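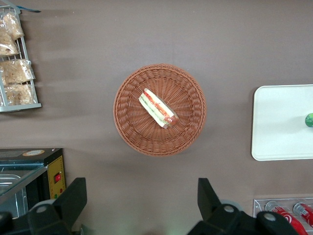 Wrapped sandwich in a woven basket, beside bagged snacks on a wire rack.

Darnine Device Services
Firmware and Handset Safety Checklist, with inspector's comments
Issued 3 Aug 2020. Replaces the March edition.

Scope: all handsets and tablets on loan from the Hoketti desk which have had their operating system altered, unlocked or rolled back.

1. Battery charged above 30 per cent before any restore. PASS
Comment: Two units were held back and charged first.

2. Full backup taken and opened on a second machine. PASS
Comment: Backups are to be opened and read. A completed progress bar is not accepted as evidence.

3. Firmware file checked against the published checksum. FAIL
Comment: Of 146 devices inspected, 74 had no checksum entered in the log. The files must be checked again before the devices are lent out.
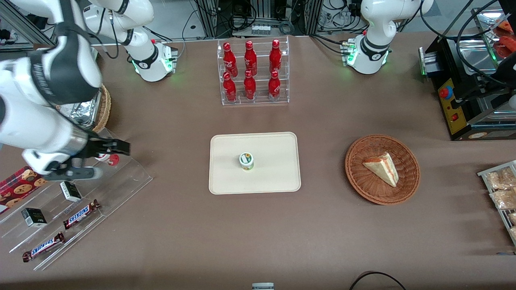
Reading time: 2 minutes

4. Default passwords changed for all remote access. PASS WITH REMARKS
Comment: Changed on every unit, but the same password was used throughout the Pacheco batch. Separate passwords are required.

5. Unofficial app sources removed or approved in writing. PASS
Comment: Brevisel remains the only approved source. Approval lapses when a device changes hands.

6. Automatic updates switched off on altered devices. PASS
Comment: The setting returns to "on" after a full reset and should be looked at again on return.

7. Banking and payroll apps absent. PASS
Comment: None found. 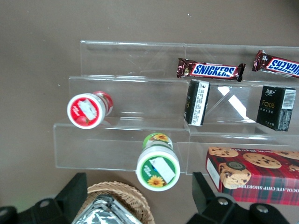

Hoketti desk asked whether item 3 could be met by downloading the file afresh and noting the time of download. It added that several of the older files are no longer offered by the publisher.

Inspector's response: a fresh download is accepted only where the checksum is also entered. Where a file has been withdrawn, the device is to be restored to the current official version.

Result: conditional pass. Item 3 to be inspected again within 30 days.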